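Care of Pans, Lids and Small Kitchen Items
Household Advice Sheet 6
Telow Residents' Advisory Service
Revised 9 July 2025

This sheet is issued to residents of the Telow and Waltby housing schemes. It covers the routine care of cookware and the small items kept with it. Residents with a fitted hob should read it together with the sheet on cooker cleaning.

Before first use

Remove all labels and wash new pans in warm water with a little washing-up liquid. Label glue that will not shift may be softened with a few drops of cooking oil, left for a short while and wiped away with kitchen paper. Do not scrape at it with a knife.

Glass lids

Glass lids should be allowed to cool before washing. A hot lid placed under a cold tap may crack, and the damage is not always seen at once. Set the lid down on a dry, level surface or a folded tea towel, well away from the sink.

Grease tends to gather where the knob meets the glass and, on lids with a metal rim, beneath the rim itself. An old toothbrush dipped in soapy water will reach both. For a cloudy film left by hard water, wipe the glass with a cloth dampened with white vinegar, rinse and dry.
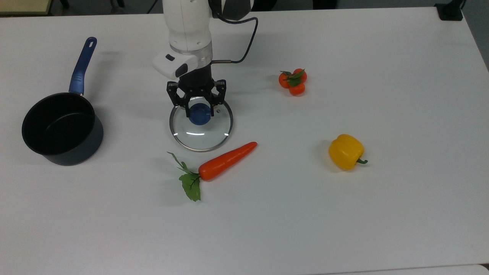
A round glass pot lid on a white tabletop.

Knobs work loose over time. Most are held by a single screw on the underside of the lid, which may be tightened by hand with a suitable screwdriver. Stop as soon as the knob no longer turns. A lid that is chipped, cracked or deeply scratched should be wrapped in newspaper and put in the general waste – it must not go in the bottle bank, as cookware glass does not melt at the same heat as bottles and jars.

Non-stick pans

Use wooden or silicone utensils only. Wash by hand where possible, and place a sheet of kitchen paper between pans when stacking. Non-stick pans should never be heated empty. Where the coating has begun to flake, replace the pan.

Burnt-on food

Cover the base of the pan with water, add a tablespoon of bicarbonate of soda and bring to a gentle simmer. Turn off the heat, leave until cool and lift the residue with a wooden spatula. Repeat if needed. Bicarbonate should not be used on bare aluminium, which it will darken. For aluminium pans, simmer water with a slice of lemon instead.

Lids in daily use

A lid kept on the pan brings water to the boil sooner and reduces steam in the kitchen, a matter of some importance in the Farkas Court flats, where condensation was widely reported last December. Lift the lid by its knob and tilt the far edge up first, so that steam escapes away from the face. Use a dry cloth if the knob is warm. 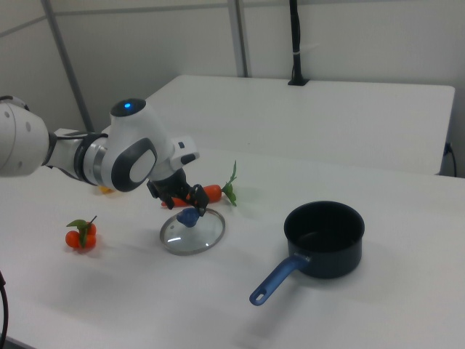 Glass lid with a blue knob.

Storage

Lids take up less room when stood on edge in a rack or a washing-up drainer placed inside the cupboard. Heavy pans belong on the lowest shelf. Residents should not fix racks to the inside of cupboard doors in the Tultach kitchens without asking first, as the hinges there will not bear the weight.

Further copies

Printed copies may be requested from Dolores Quintanilla, Resident Information, on extension 2341. Large print is available.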